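Clear bottles, clear trays and white tables: washing, sorting and storing see-through plastic

Last updated: July

Clear plastic is handy until you put it down on a white surface, where a bottle on its side or a shallow tray is easy to miss. The tips on this page cover cleaning it, keeping it clear, storing it and knowing when to let it go.
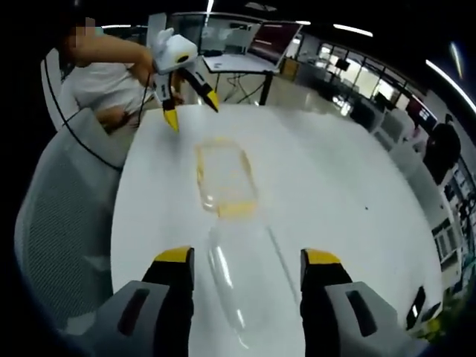
Before you start

Clear the table first. Phones, chargers and paper go somewhere else, and anything with a cord gets moved back from the edge. A round table is good for this sort of job because two people can work at it without bumping elbows, but it also has no corners to stack things in, so bring a box or a laundry tub for the finished pieces.

If your tabletop is white, lay down a dark tea towel or an old navy pillowcase. Scratches, water spots and leftover glue all show up against a dark colour, and small lids stop disappearing. A cork board or a dark placemat does the same job if you only have a few pieces to get through.

Sort into three lots: bottles, trays and containers, and lids. Do the lids last. They take longer than you expect.

Washing bottles

Rinse in cold water first if the bottle held milk, a protein drink or anything with egg in it. Hot water sets the film and you will be scrubbing it for a week.

For ordinary grime, fill the bottle a third full with warm water, add a small squirt of dish soap and a spoonful of uncooked rice, put the lid on and shake it hard for a minute. The rice gets into the shoulder of the bottle where a brush won't reach. Tip it through a sieve so the rice doesn't go down the sink.

For a stale smell, use 2 teaspoons of baking soda in warm water and leave it overnight with the lid off. Rinse twice. If it still smells, the trouble is usually in the cap. Pull out the liner if it has one, wash it separately and let it dry before you push it back in.

Thin drink bottles go out of shape in hot water. Keep it to hand-warm for those and never put them through the dishwasher. Sturdier reusable bottles often have a symbol on the base telling you whether the top rack is safe.

Dry bottles upside down with some air underneath. A cooling rack over a folded towel works well. A bottle stood flat on its mouth traps the damp and will be musty by the next day.

Washing trays

Shallow trays with rounded corners clean up faster than square ones, but grease still collects under the rim. Run an old toothbrush along the underside of the lip before you do anything else. If you skip this the tray feels greasy again as soon as it dries.

Use a soft cloth on the flat part. Scouring pads, even the ones sold as non-scratch, leave a haze on clear plastic that never comes out. I ruined a good set of Longo trays this way and they now hold screws in the garage.

Sticky label residue comes off with cooking oil. Rub in a few drops, wait ten minutes, then wipe it away and wash the tray in soapy water. Eucalyptus oil is quicker on stubborn glue, but test it on the base first, as it can cloud some plastics. Don't use acetone or nail polish remover.

Yellowing

There are two kinds, and only one of them can be fixed.

Surface yellowing comes from cooking oil, tea, curry and smoke. It will usually shift with a paste of baking soda and water, left on for half an hour and wiped off with a soft cloth. Tomato stains fade if you put the washed piece on a sunny windowsill for an afternoon.

Yellowing in the plastic itself comes from age and sunlight. It tends to show at edges and rims, where you are looking through more material. No amount of soaking will bring that back. The piece may still be perfectly good for cutlery, pencils or seed packets, so long as it isn't brittle. Flex it gently. If it creaks or shows white stress lines, put it out.

Cloudiness

Hard water is the usual cause. Mix one part white vinegar with four parts water, soak for twenty minutes and rinse well. If the cloudiness is gone while the piece is wet but comes back when it dries, you are looking at fine scratches and can stop soaking.

Car headlight polish will improve light scratches on storage trays. Keep it away from anything that holds food or drink.

Using clear trays in drawers

Measure the inside of the drawer before you buy, and measure the height as well as the width and depth. Most people forget the height and then find that the tray catches on the frame of the drawer above.

My desk drawer takes a tray 21 cm wide with a finger's space on each side. A tight fit sounds tidy, but you need enough room to lift the tray out and get rid of the crumbs. To stop it sliding, put a dot of reusable putty under each corner, or cut a piece of rubber drawer liner to fit beneath it.

Trays I have used and would buy again: the low Billent ones for stationery, and the deeper Trurkeck ones for batteries and tape. The Ivow tray is a nice shape but scuffs quickly, so I keep it for cloth items such as lens wipes and hair ties.

On an open table, one tray is plenty. Keys, pens and a notepad go in it, and when it's full you empty it. A second tray only gives the clutter another place to settle.

Using empty bottles

Cut the top off a large bottle with sharp scissors, then smooth the cut edge by pressing it for a second or two against a warm iron with baking paper in between. Open a window when you do it. The base makes a scoop for potting mix or a cover for seedlings, and the top makes a funnel.

For watering pots while you are away, make a few small holes in the cap with a hot needle, fill the bottle and push it neck down into damp soil. Try it for a day before you leave. Potting mixes vary, and one pot may empty a bottle overnight while another barely touches it.

Bottles rolling around a cupboard are a nuisance. Store them standing up in a shoe box, or lying down with a rolled tea towel along the front of the shelf. The same rolled towel will hold a bottle still on the table while you peel the label.

Don't keep cleaning products in old drink bottles, even with a label on. Someone will pick one up without reading it.

Wiping down a white tabletop

When the plastic is done, do the table. Shake the crumbs off your dark towel outside, then go over the top with a damp microfibre cloth and one drop of dish soap. Work from the centre out and finish with a lap around the edge, where hands and forearms rest and leave a grey film.

Small dark specks that don't wipe away are often dried ink or a bit of rubber. Try a plain pencil eraser first. If that fails, use a dab of methylated spirits on a cotton bud, rinsed off straight away. Powder cleaners will dull a glossy white finish, and the dull patch then picks up dirt faster than the rest.

Dry with a clean towel and look across the surface at a low angle, towards a window if you can. Streaks that don't show from above will show from there.

What to get rid of

Lids with no container. Containers with no lid, unless you have a use for them as a tray. Anything cracked, anything that has gone tacky, and any drink bottle with a split around the neck.

Rinse them before they go in the recycling, and check what your council takes. Some want caps on and some want them off — mine changed its mind last year, so it's worth looking again.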